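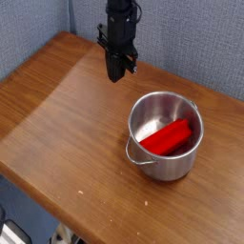 I started making my own stock in July, when I moved into the flat on Kowalchuk Road and found I had a proper hob again. For years I had used cubes. They are salty and they all taste much the same, but they are quick, and I was getting home late most nights. A plain stainless steel pot with straight sides is all the equipment you need, plus a sieve and somewhere to keep the stuff afterwards. I had read a lot of advice about special stockpots and ignored it.

My method is dull. I keep a bag in the freezer and put chicken bones in it as I get them, along with onion ends, leek tops and the outside sticks of celery. When the bag is full it goes in the pot with cold water, a bay leaf and a few peppercorns. I bring it up slowly, turn it right down and leave it for the afternoon. No salt at this stage. The first time I did salt it, then boiled it down for gravy, and the gravy had to be thrown away.

Things I leave out now: potato peelings, which make it cloudy, anything from the cabbage family, which smells, and carrot tops, which were bitter. Mervin Chan at work puts a piece of ginger in his. I tried that and liked it for noodle soup, but it was wrong in a risotto, so I make it without and add ginger later if I want it.

Skimming matters less than I expected. If I am in the kitchen I take the grey foam off with a spoon. If I'm not, it gets left, and the sieve catches most of it.

Storage was the harder part. I have a small freezer with two drawers and one of them sticks. I began with old takeaway tubs, but the lids cracked. Now I freeze it in 300 ml portions in bags laid flat on a baking tray, then stand them up like files once they are solid. A portion that size does soup for one, or a sauce for two people. For risotto I take out a few bags the night before and leave them in a bowl in the fridge.

I did work out whether it saves money. The bones are free, in that I would be buying the chicken anyway, and the gas doesn't come to much. Against that, I now buy more leeks than I used to. I would call it even.

The next one I want to try is fish stock, which apparently only wants a short simmer. The fishmonger by the station will give you bones if you ask before he closes, but he shuts early and I have missed him every time so far. In the meantime there is half a bag of chicken bones in the top drawer and I need to eat some more leeks.

Posted 2019-10-17 in Kitchen
2 comments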